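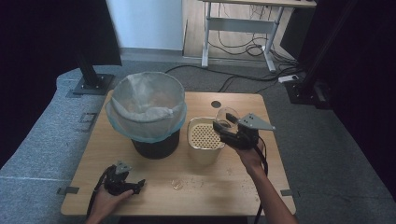

Is the Stillano table a sound purchase for rooms that are shared by several groups?

It is a sound purchase for rooms where the table stays in one place, and a less suitable one where furniture must be moved every day.

Review: Stillano Fixed-Leg Table
Published by the Buvaton Furnishings Desk
2023-01-07

The Furnishings Desk reviews items that member sites may order under the shared purchasing plan. The present review covers the Stillano fixed-leg table, which replaced the older Flilusex folding table on the approved list in August. It is intended for site managers who are deciding whether to reorder the folding model while stock remains or to change over.

Price and delivery

The table costs 304 dollars under the plan. Delivery is included for orders of four or more. Smaller orders are charged a flat fee by the carrier, Yeoh, and the fee is the same for one table as for three. Sites planning to buy in stages should bear this in mind. Our order arrived in two shipments, with the legs reaching us before the tops, and the packing list in the first carton did not mention the second shipment. Stillano replied to our inquiry the next working day.

Assembly

Each table is supplied with a top, four legs, a center rail and one bag of hardware. Two people are needed to turn the table upright. The printed instructions are clear except at step six, where the drawing shows the center rail reversed. If the rail is fitted as drawn, the bolt holes do not line up. Sites should follow the written text at that step and disregard the drawing.

The first table took our staff 83 minutes to assemble. Later tables took much less time. A hex key is supplied, but a longer one is easier to use on the inner bolts, and we suggest having one at hand before work begins.

Stability

The table stands firmly on hard floors and on low carpet. On thicker carpet a slight sideways movement was noted when a person leaned on one end. Tightening the leg bolts again after the first week reduced this movement, though it did not remove it. The feet can be adjusted by turning them by hand. The thread is short, and a floor with a marked slope will need a separate pad under one leg.

Surface and cleaning

Water rings left overnight came off with a damp cloth. Coffee left a faint mark that needed a second wiping with mild soap. Washable marker was removed completely. Permanent marker was not, and the maker's care sheet warns against solvent cleaners of any kind. We did not go against that advice.

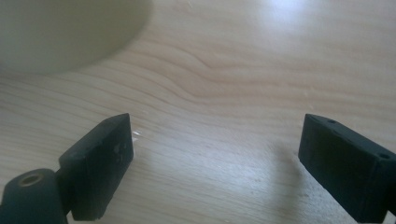
The care sheet also recommends a soft cloth and advises against scouring pads. Sites with a cleaning contract should pass this point on in writing, as the pads used on the older Flilusex tables are too coarse for this top. Hot dishes and glue guns should be placed on a mat.

Comparison with the folding model

The Flilusex table is lighter, stores flat against a wall and can be set up by one person. Its edge trim tends to come away after long use, and its hinges account for most of the repair requests we receive. The Stillano table has no hinges. It does not fold and it does not stack, and a site that clears its floor for evening events will find it awkward to store.

Seating is similar. Four adults can work at either table in comfort, and six can be seated for a short meeting. The Stillano rail is set slightly higher than the Flilusex frame and leaves more room for the knees. Users of wheelchairs who tried both tables preferred the short side of the Stillano.

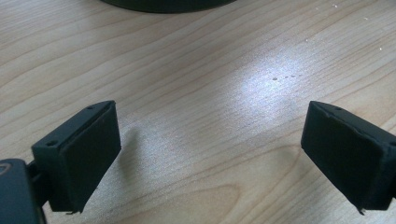 Light wooden tabletop, with black gripper fingers at either side.

Warranty and spare parts

The warranty covers the frame and the top for different periods, and sites should keep the card that comes in the hardware bag. Replacement feet and bolts may be ordered singly. Replacement tops are sold only in pairs. We have asked Stillano to review this rule, and its reply will be added to the product entry when received.

Rating

Approved for fixed rooms, including reading rooms, craft rooms and staff areas. Approved with reservations for rooms that are cleared weekly. Not advised for halls that are cleared daily, for which the Flilusex table remains on the list until stock runs out. Orders of more than 15 tables require prior notice to the Furnishings Desk.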